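Report on the Open Day at the Purargate Automation Lab

1. Purpose
The visit was part of the unit on handling systems. Our group of three attended the Tuesday demonstration in October and recorded how two arms share one table. Lovisa Sjöberg ran the session and answered questions.

2. Work area
Both arms reach over the same tabletop. Microphones and small tripod stands are laid out as handling objects. The gripper fingers are black and visibly scratched.
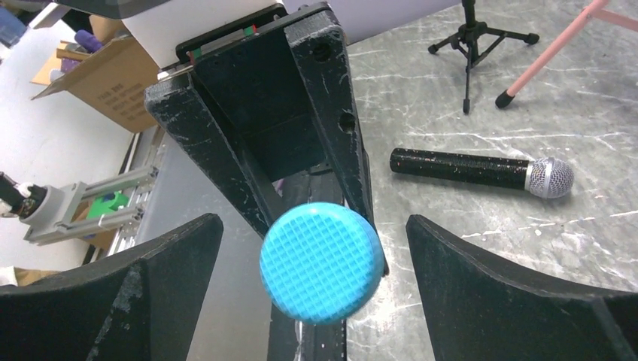 3. Handling task
The task is called Flavov in the lab's schedule. One arm handles a microphone while the other works near a blue object with a raised grid surface. Sjöberg listed the main difficulties as follows: a microphone has a rounded head and a narrower handle, so the grip point matters, and a stand with thin legs tips easily if the approach is too low.

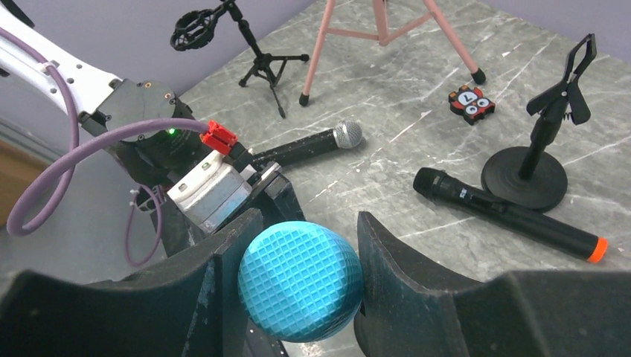
The operator may pause either arm separately. According to Sjöberg, a pause longer than 8 seconds returns the arm to its start position. We did not verify this value.

4. Limits of this report
We had no access to the control software and took no force readings. A second visit, to the Trokville site, is planned.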